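Trokbridge compares grippers for bathroom work in hotel trial

Trokbridge has finished the first round of a gripper comparison meant to settle which hand its service robots will use for guest bathroom work. The company ran 304 attempts at everyday tasks in furnished hotel-style bathrooms during May and plans a second round before it places an order.

The tests covered picking up small toiletries from the counter, standing bottles upright beside the sink, hanging hand towels and moving drinking glasses from one side of the basin to the other. Three types of gripper were used: a two-finger linkage gripper with angular fingertips, a parallel-jaw gripper with flat rubber pads, and a soft gripper driven by air.

Ülle Adomaitis, who led the trial, said bathrooms were picked over bedrooms for the first round. "Hard, shiny surfaces and small things lying flat on them. If a gripper can do that, making up a desk is easy," she said.

The linkage gripper had the best overall result. It completed 155 of the 304 attempts logged across the three types, more than the other two put together, although it was also given more of the runs. Trokbridge said the uneven split came from a fault in the air supply for the soft gripper, which took it out of use for most of a week. The company has not published success rates by gripper and says it will do so once each type has had the same number of attempts.

Flat objects caused the most trouble. Tubes and wrapped soaps tended to slide away when one finger touched down before the other, and the parallel jaws often closed above the item. Operators had better luck after they were told to bring the fingertips in at a low angle and let one finger rest on the stone before closing.

Glasses went to the soft gripper. It broke none and was the only one of the three that operators said they trusted near the edge of the basin. It was slow, though — 46 seconds on average to move one glass, compared with 40 for the parallel jaws.

All of the runs were teleoperated. An operator standing in the room moved the arm with a handheld controller, and the arm's movements were saved along with video from the wrist camera. Trokbridge says it wanted to judge the hardware by itself first, before any software was making decisions about where to grasp.

Two controllers were also compared. The first, from Evance, is a light handle with a trigger that opens and closes the fingers in proportion to how far it is pulled. The second, made by Mägi, has a button for each action and a small dial for grip force. Most operators preferred the trigger for small objects. A few said they went back to the dial for towels, where they wanted a firm hold that did not depend on keeping a finger still.

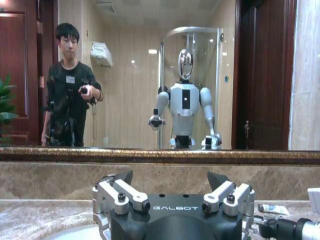
Mirrors turned out to be a bigger problem for the cameras than the team expected. Depth readings taken near a mirror placed some surfaces well behind the wall, and the safety software stopped the arm several times for obstacles that were only reflections. Glass shower panels and chrome fittings gave similar false readings. The team has since marked off the mirror area in its room maps, and the stops became less frequent.

Ye-ji Jang, who handles the camera side of the project, said a wrist view was still the most useful one for the operator. "You need to see both fingertips and the gap between them. A camera on the head gives you the room, but the arm gets in the way as soon as you reach," she said. Her group tried two mounting positions and kept the one set slightly behind and above the fingers.

Cleaning the grippers took up more time than planned. Soap residue built up on the rubber pads of the parallel jaws, and the pads had to be wiped down between sets. The joints of the linkage gripper have many small gaps, and Adomaitis said a cover would be needed before it could be used around water every day. Prorum, which supplies fingertips for the trial, is working on a sleeve and a softer tip material — samples are due before the next round.

The second round will use the linkage and soft grippers only. It will add wet counters, folded washcloths and items placed close to the backsplash, where there is little room for a finger to get behind them. The Evance controller will be used throughout so that results can be compared directly.

Trokbridge said it would choose one gripper for its first service robots after that round, with the other kept as an option for properties that want glassware handled.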